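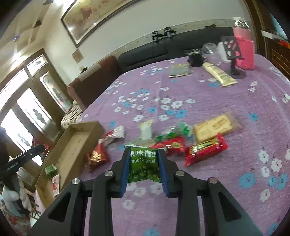 Step 2. Sort the snacks before they go in the box

Put a cloth on the table first, then take all the small packets out and spread them so you can read the fronts. I do this on my flowered tablecloth near the sofa, with the open cardboard box at one side.

Make groups. Peas and other salty things go together, like the green bag with "Peas" on it. Biscuits make the second group, and small wrapped candies the third.

Look for the date on each bag. If it ends before July, keep it in the kitchen and eat it soon.

Step 3. Fill the box

Begin with the flat packets on the bottom. Biscuits must stay on top, they break very easily. My box for Clesten takes almost 80 small packets, but I stop at 70, so the flaps can close without pushing.

Do not tape it yet. Leave the box open one night, you will always find one more packet in a bag or a drawer.

Step 4. Write the list

Write what is inside on a paper and put it under the flaps. Tape the box two times across.

Valentin Bouvier, 14 December 2022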